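Trying Out the Dalanel Kitchen Helper Kit: Our Spring Project Report

When our group was told we could pick any automation product for the term project, we argued for a good while (probably longer than we should have) before settling on the Dalanel kit from Bukport. It is sold as a starter package for people who want a small robot to help with kitchen cleanup, and we liked that it was meant for ordinary homes. Most of us had only ever worked with line followers and sorting arms, so a kitchen felt like a real change of pace.

The full kit costs $2292, and our department was kind enough to cover all of it except the $400 extended support plan, which we went without. In the box you get the arm, the camera mount, the power supply and a license for Toltora, the software you use to teach the robot its tasks. The paper manual is friendly and nicely printed, though it spends a lot of pages on unpacking and hardly any on what to do when the calibration fails. Ours did fail, more than once, and we ended up learning the steps from the help pages instead.

Setup took us almost 8 hours, spread over several afternoons in May. I don't want to scare anyone off with that number, as a good part of it was us reading everything out loud to each other and then reading it again! Once the arm and the camera agreed on where things were, we moved on to the part we had been looking forward to, which was working around a sink. 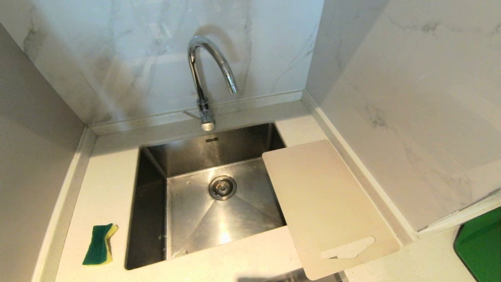 Toltora lets you build a task from short pieces, such as reaching, gripping, lifting and setting down, and you string them together on a timeline. This was easily our favorite thing about the whole product. A person with no programming background could put together a simple routine in an afternoon, and one of our roommates did just that while waiting for dinner. You can save each piece under its own name and use it again later, so by the end we had a nice little library.

We gave the robot 2 main tasks, picking up a sponge and moving a cutting board. The sponge went well from the start, and the default grip was gentle enough that we left it alone. The board was harder. Our first routine grabbed it by a corner and let it swing, so we rebuilt the whole thing around a slower lift, and after that it behaved much better. Shiny metal gave the camera some trouble too, and turning down the exposure in the settings helped a lot more than we expected.

We also wrote to the support desk at Grímsdóttir, the distributor, to ask about spare gripper pads. They answered the next morning with a parts list and a very kind note wishing us luck.

Would we recommend the kit? For a class or a club, yes, gladly, as long as somebody sets aside time for the calibration. For a family that just wants the kitchen tidied, we would wait for the next version. Our saved routines and calibration notes are in the shared project folder, and next term's group is welcome to borrow them.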